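Re: [Hanrahan] drawer trays, which ones to keep

Daithí Ó Riain wrote:
> Cleared out the 2nd floor kitchen. There's 18 trays on the shelf, do we
> want all of them? Also is the peach one spoken for.

Quick one, running out the door. Keep the ones with solid walls, toss anything cracked. Peach one is mine if noone minds, want it for batteries and tape, pens 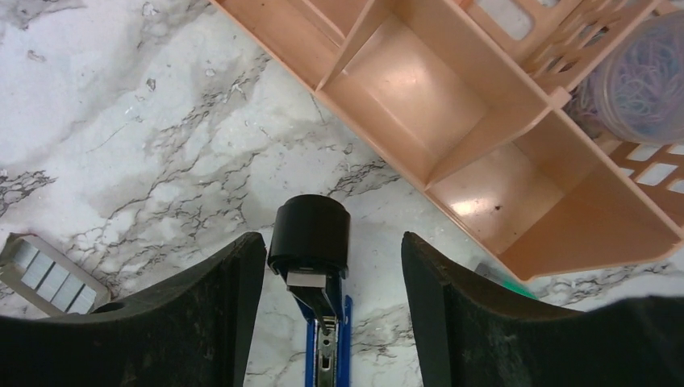

and the dividers don't need to come out, fine how they are. Rest can go to Jastwood in May. Will bring labels tomorow.

Charoen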